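The Coolest Corner of the House

By Antigoni Dimitriou

My grandmother kept one fan for the whole house, and when the heat came she carried it from room to room under her arm like a hen. I think of her every time I move into a new bedroom, because the first thing I do, before I've found the sheets or the kettle, is stand in the middle of the floor and work out where the cool air is going to come from, and whether it will reach the pillow.

Most of us now leave that to the white box up by the ceiling. We pick it in a hurry, usually in the first truly awful week, and then we live beneath it for years (my last one outlasted two sofas and a marriage, though I don't blame it for either). It seems only fair to spend a little time getting to know the thing.

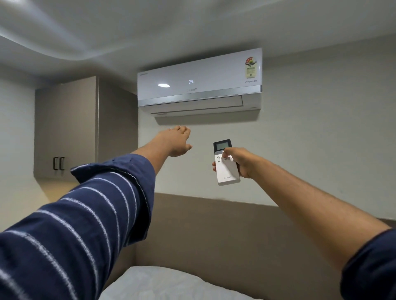

The air conditioner on the bedroom wall, its display at 24.
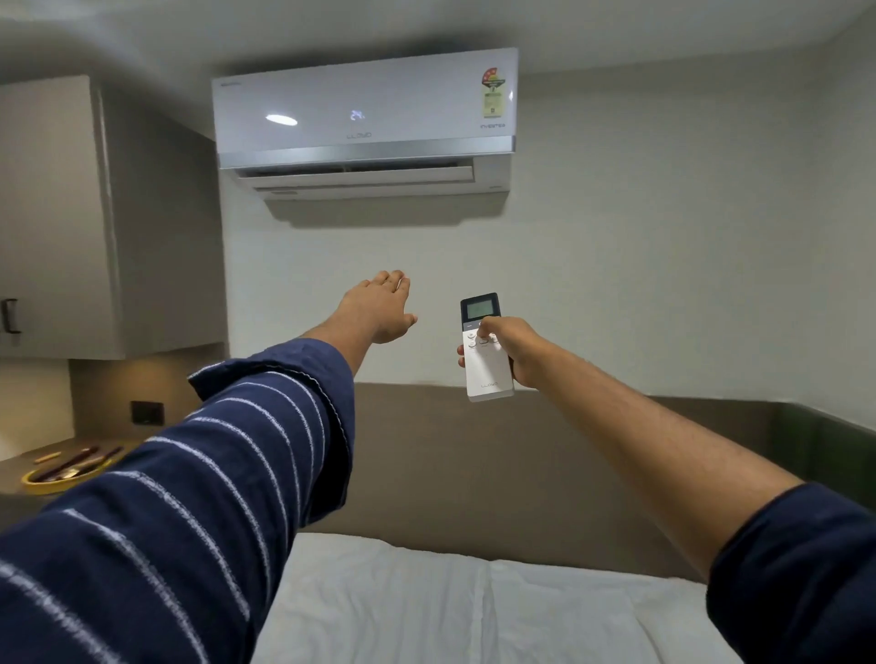
9 min read in the print edition, with the full bedroom guide

I've come to be very fond of 24. It's a modest sort of number, cool enough for a cotton blanket and kind enough that you can still get out of bed in the morning without making a speech about it. Thibault Fleury, who fitted out apartments for Visser for 22 years before he retired to grow tomatoes, told me he used to set every new unit there and ask the owners to leave it alone for one night. Plenty of them called him afterward to ask how to make it colder, and he'd tell them to close the curtains first!

He also taught me to use my hands. Hold your palm flat under the outlet, he says, and then go and hold it over the bed, and over the chair where you read, and you'll know more about your room than any brochure can tell you. If the draft lands on your neck, tilt the louver before you start dragging furniture around.

The furniture matters too, of course. A tall wardrobe near the unit is a fine use of an awkward wall, so long as the doors and the air don't get in each other's way, and I do love a built-in that runs nearly up to the ceiling, with nowhere for dust and old suitcases to gather. Leave yourself room for a stepladder as well. The filters will want rinsing, and you'll put it off less if you can get to them in your slippers.

As for the remote, mine lives in a blue dish beside the lamp, and it goes back there every night before I turn out the light.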